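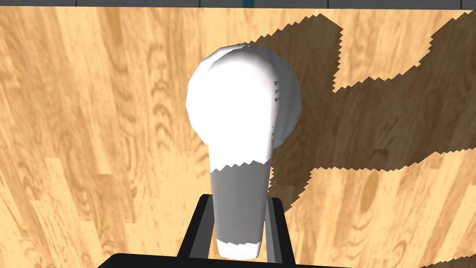
Issue 17, p. 3

# Lureo gallery: my first go with the practice sim

I've had the Lureo trial from Asaden running since January, and I've grown pretty fond of it! You pick a gripper, pick an object, and practise your grasps on screen before you go anywhere near real hardware.

**White tool, upright hold.** Fingers in on the lower handle, big rounded head up top. I like grabbing these by the stem (my favourite sort of grasp to set up). The timber grain looks lovely, but check out the sawtooth shadows! Yeison Bedoya reckons the shadow setting needs bumping up, so that's my next job.

The object library lists 1,203 models, and the trial licence covers 2 seats. I'd pay for it, though I'd want smoother shadow edges at that price.

Posted 7 Feb 2018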